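Maureen Lambert
November, 7:40 am

ok sourdough thread bc three people asked me yesterday and I keep typing the same thing

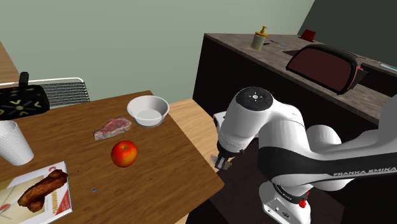 How long do you leave the dough out before it goes in the fridge? Until it's grown by half and wobbles when you shake the bowl, which in my kitchen this month is 8 hours. Summer it was way less.

2/ starter's name is Clodia. she is 13 months old. fed her rye last night, she went over the top of the jar, rye does that

3/ flour: whatever bread flour is on sale. I bought the fancy bag once from the Undell mill shop and yes it was nice. no I'm not driving out there every two weeks

4/ water. I weigh it. 409 grams for 557 of flour, weird numbers I know, it's what fits my pot. salt is 11 or 12, don't stress

5/ do not knead. fold it over itself four times, walk away, come back in half an hour, do it agian. three rounds

6/ fridge overnight. two nights is fine, more sour. three nights and mine went flat like a frisbee, still ate it

7/ hot pot, lid on, 25 min. lid off till it's darker than you think it should be. darker than that

8/ let it COOL. I know. an hour at least or the middle's gummy

9/ someone asked about freezing, slice it first, then bag. toast straight from frozen

10/ typo up there somewhere, leaving it, late for the bus. will anwser the rest tonight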